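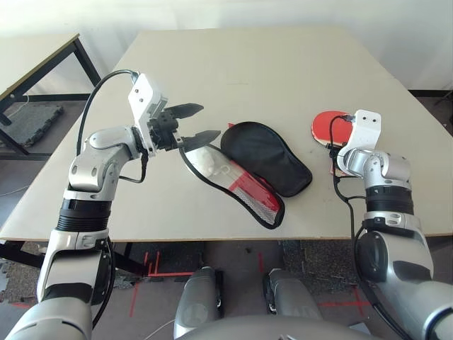
Table and equipment check – October
Checked by: Agnes Rustad
Started: 9:25

1. Main table, pale top. OK. Stands firm, no wobble when leaned on.
2. Small side table, black metal legs. OK. Leg bolts tightened.
3. Foam mat under side table. Keep it there, clear of the walkway.
4. Insoles, one black and one white with red. Comment: not a pair. Return to the Carik box after wiping.
5. Red paddle. Look over the rubber and edge before the next loan.

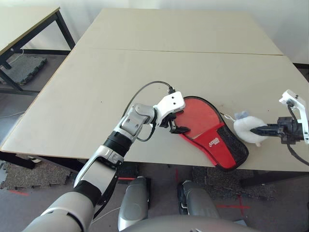 Hellard Sports Hall – Equipment Room Team

6. Seam between table sections. Run a hand along it. No raised edge found. Scuffs and small dark marks on the surface are cosmetic, no action.
7. Red paddle case. Piping and mesh pocket to be checked for loose threads. Zipper sticks about halfway – Oksana Kravets has the wax.
8. White toy. Not on our list. Goes to lost property if not claimed in 14 days.

Open items: 4, 7 and 8. Hervé Bouvier to sign off when closed.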